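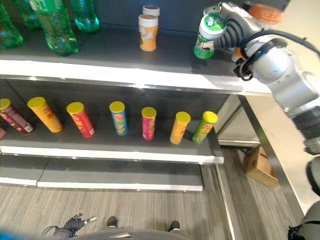 Top shelf, right-hand end: gripper on a green bottle with a white cap.

Shelf tips for the Larkness restocking service
Madalena Rocha, 1 unit, small-shop plan

Larkness is offered by Anditz as a monthly hire: one two-armed machine on a wheeled base, set-up included. These notes cover shop shelves, but most of them apply to a large pantry or a workshop store. The minimum term is two months.

Before the first run

Fix the shelf height and leave it. Every change of height means the teaching step has to be done again, and that takes 45 minutes per bay.

Wipe the front lips. Old price strips and tape residue catch the base of a can as it is set down.

Leave the bottom shelf clear for the first week if stock allows. The arms need room to fold, and a low shelf full of goods slows every move.

Keep cardboard flat and out of the way. A box on the floor beside the upright is outside the normal reach, but the base will stop if one slides into its path.

Placing the stock

Tall bottles go at one end of the shelf, short cans at the other. Mixed heights force the arm to lift over each item, and the cycle time suffers.

Set the grip by package, not by product. Ribbed bottles want a low force and a hold near the shoulder. Rigid cans take more and can be held at mid-height. 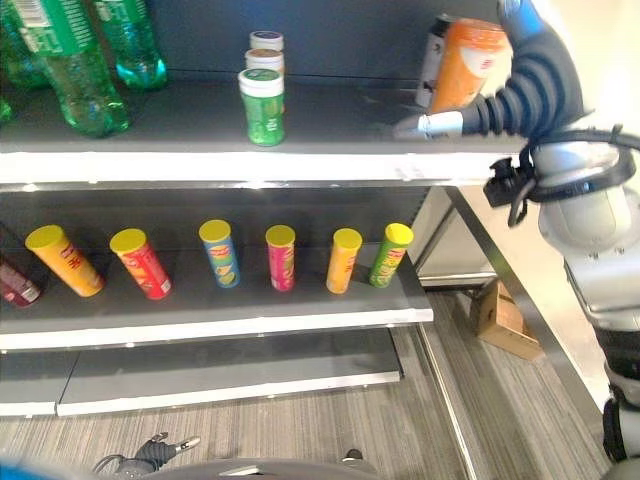 Cans with a paper label should be gripped above or below the join. The pads will lift a loose edge after a few passes, and a torn label cannot be sold at full price.

Snack tubes lean. On a sloping shelf they lean more, and the software treats anything past its tilt limit as fallen. Either straighten the row by hand at opening time or fit a divider. Plilar clip-in dividers fit our bays — the deeper size, with the lip facing back.

Care

Check the cable loop at the wrist each morning. It should move freely through a full turn and touch nothing. Clean the pads with a damp cloth only; spirit hardens them. Anditz advises new pads after 2,000 picks, and ours were due in November on that basis.

Verdict

Good on bottles and cans, slow on tubes. Teresa Matos runs the same plan at Matos and reports the same order. Renewal is by written notice to Anditz, and the pads are charged separately.

Last revised May 1, 2021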